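Gallirel Hand-Held Gripper Pair
Demonstration tool for two-handed manipulation research
Item no. 3510

Overview

Gallirel is a pair of hand-held grippers used to record two-handed tasks for robot learning. The operator does the task directly, one gripper in each hand, and the recordings are used to train a policy. The pair was developed for the Pliltix study on small-parts handling and is now available to other labs as a finished set or as a drawing pack.

The set on this page is revision C. Revisions A and B are no longer supplied, but spare pads for B can still be ordered.

What the study tested

The Pliltix study asked a narrow question: does a policy trained on hand-held demonstrations get better if the operator is told to vary the approach angle, or is it enough to collect more of the same? Ankit Singhal ran the work and wrote the collection protocol. The task was to pick up a metal part, pass it from one gripper to the other and place it in the correct section of a divided box.

The team collected 2411 demonstrations. After filtering, 2000 were kept for training and split into two equal groups. In the first group, operators worked however they liked. In the second, they followed a card that changed the approach angle every few trials. Each trained policy then ran the same 234 test trials.
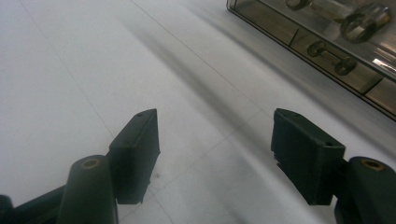

Approach angle mattered most when the part was close to a wall. Low approaches gave the policy the most trouble in the free group, where there were few of them in the training data. With both pads open near floor level and the clear compartment box off to one side, there is not much in view to judge distance by, and glare on the box wall makes it harder still. The varied group had more of these low views and made fewer early closures. On parts lying in the open, the two groups did equally well.

Handover between the grippers did not improve with varied angles. Most failures there came from one gripper letting go too early. The report treats this as a timing problem and leaves it open.

Finger and pad details

The pads are replaceable and face each other across the jaw opening. They are printed parts and will wear at the lower edges first. Check them before each collection day and replace them in pairs, so that the closing point stays the same on both sides. Threaded inserts in the finger posts are brass. Tighten by hand, then a quarter turn with the key. More than that can turn the insert in the post.

Pad sets come in two hardnesses:
Joren S, for rods, rings and other smooth metal parts
Joren H, for printed parts and card

All results on this page were collected with Joren S.

Working with two grippers

Each gripper has its own cable. Route it back along the wrist and leave enough slack for a full reach across the table. Keep the starting position the same for every trial and keep sleeves clear of the jaw.
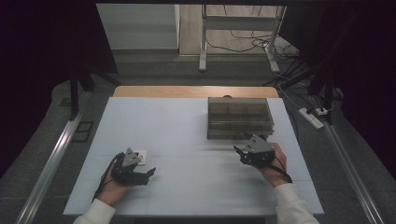 Left and right grippers in use at the table, with the lidded compartment box at the right.

The left and right units have separate calibration files. If one is swapped out, load the file that matches its serial number before recording.

In the set

One left gripper and one right gripper
Two cables
One pair of Joren S pads per gripper, fitted
Hex key
Approach angle card, as used in the study
Calibration files for both units

Ordering and support

Sets are built to order by the Phùng workshop. The next build closes on 20th March and the one after that is planned for September. Drawing packs are sent by email and do not depend on build dates.

For questions about the protocol or the filtering rules, write to Ankit Singhal through the contact form and quote the item number. Raw recordings are shared on request with labs that agree to the data terms.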